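Trorovow レンガ壁タイリング用テクスチャ集 README

はじめまして、の人も、前の版から使ってくれている人も、こんにちは。Trorovow は、私が趣味でちまちま作りためてきたレンガ・石・塗り壁の繰り返しテクスチャを、まとめて配っているものです。最初は自分の室内パース用に作っていたんですが、Dhanial の掲示板で「そのレンガどこの?」と聞かれることが増えて、じゃあ配っちゃえ、ということになりました。

中身は全部で225枚。レンガが一番多くて、次が漆喰、あとは床がちょっとだけ。床が少ないのは単に私が床を描くのが好きじゃないからです(リクエストはうれしいんですが、返事が遅くなります、ごめんなさい)。

フォルダの構成

brick/ に普通のレンガ、brick_pale/ に色の薄いレンガ、plaster/ に塗り壁、floor/ に床が入っています。brick と brick_pale を分けたのは途中からで、昔の版では全部いっしょでした。古いシーンを開いてパスが切れたら、まず brick_pale/ の中を探してみてください。だいたいそこにいます。

ファイル名は「種類_積み方_色_番号」の順です。積み方は長手積みが r、イギリス積みが e、フランス積みが f。小口積みは h にしました。番号に抜けがあるのは、出来が気に入らなくて消したやつです。あとから番号を詰めるとみんなのシーンが壊れるので、抜けたままにしてあります。

色ちがいの番号は4つまで。それ以上は自分で色相をいじったほうが早いと思います。

作り方のこと

元になっているのは、近所のレンガ塀や倉庫を自分で撮った写真です。曇りの日の午前中に撮るのが好きで、晴れた日のものは影が強くて、消すのにえらく時間がかかります。一度、夕方のきれいなオレンジ色に釣られて400枚も撮ってしまって、ほぼ全滅でした。いい散歩にはなりました!

写真から平らな面を切り出して、歪みを直して、レンガを一個ずつばらして並べ直しています。目地は写真のものを使わず、全部描き直し。ここがいちばん手間で、いちばん楽しいところです。目地の幅がきっちり同じだと壁紙みたいに見えてしまうので、段ごとに少しずつ太さを変えています。

汚れは別レイヤーにしました。前の版では焼き込んでいたんですが、大きな壁に貼ると同じシミが何度も出てきて、気づいたら最後、もうシミしか見えなくなるんですよね。

使うときのコツ

室内で使うなら、まず縮尺を合わせてください。レンガの段の高さをドアの高さと見比べると、おかしいときはすぐわかります。大きすぎるレンガは部屋をおもちゃみたいに見せるし、小さすぎると遠目にチラチラします。

薄い色のレンガは、無地の暗い壁と隣り合わせにするのが私のお気に入りです。オフィスっぽい部屋でも重たくならないし、レンガの段もちゃんと読めます。床はまだらのあるグレーくらいにしておくと、壁とけんかしません。
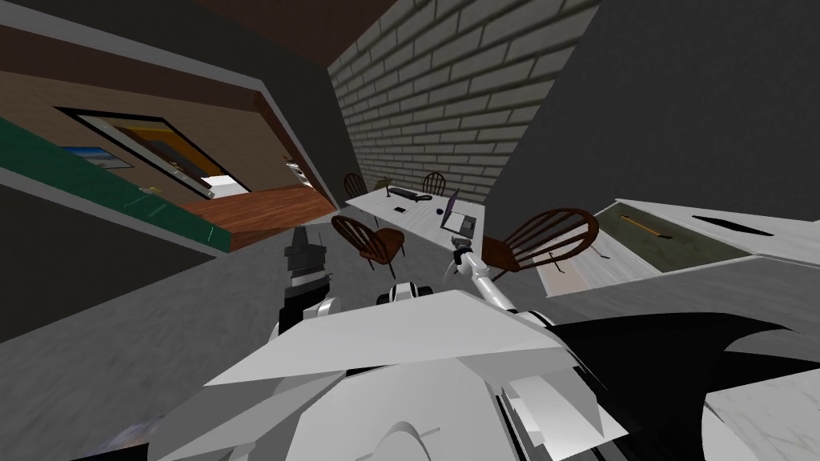
うまくいかないとき

目地がギラギラする:
ミップマップが切れていることが多いです。入れても直らないときは、法線の強さを半分まで下げてみてください。

レンガがへこんで見える:
法線マップの緑チャンネルが逆です。ソフトによって向きが違うので、反転版を normal_flip/ に入れてあります。私も毎回どっちか忘れて、毎回両方試しています。

つなぎ目が見える:
上下左右つながるように作っていますが、リサイズしてから切り抜くとずれます。切り抜きたいときは原寸でやって、そのあと縮めてください。それでも線が出る場合は教えてほしいです。ファイル名と、貼った面の大きさを書いてもらえると助かります。

角でレンガが途中で切れる:
これはテクスチャ側ではどうにもならなくて、UV をずらしてもらうしかないです。角が目立つ部屋なら、角用の細いパーツを5種類つけてあるので、そちらをどうぞ。brick/corner/ の中です。

まだできていないこと

・フランス積みの薄い色が足りない
・plaster/ のラフネスマップが一部、古い明るさのまま
・英語版の README(途中まで書いて止まっています)
・苔の生えたレンガ。写真はもうあるんです、時間がないだけで……

9月に小さな更新を出したいと思っています。中身は主に塗り壁の直しで、レンガには手を入れない予定なので、制作中のシーンがある人も安心して上書きしてください。

使っていい範囲

個人制作でも仕事でも、好きに使ってください。レンダリングした絵や動画に入れるぶんには、連絡もクレジットもいりません(名前を書いてもらえたら、こっそり喜びます)。テクスチャのファイルそのものを売ったり、別の素材集に入れて配り直したりするのはやめてください。加工したものも同じ扱いです。

お礼

Ayanda Du Plessis さんには、イギリス積みの角の納まりをずいぶん教えてもらいました。最初に私が作ったものは、実物の壁ではありえない並びだったそうです。図まで描いて送ってくれて、おかげで brick_e の系列は全部作り直しになりました。大変だったけど、前のよりずっといいです。

Trevden の読み込みテストをしてくれた皆さんもありがとうございました。重い重いと言われ続けた brick_r_red の大きい版は、圧縮しなおして入れてあります。

不具合やリクエストは Dhanial の掲示板の Trorovow のスレッドにお願いします。夜のうちに読んで、返せるときに返しています。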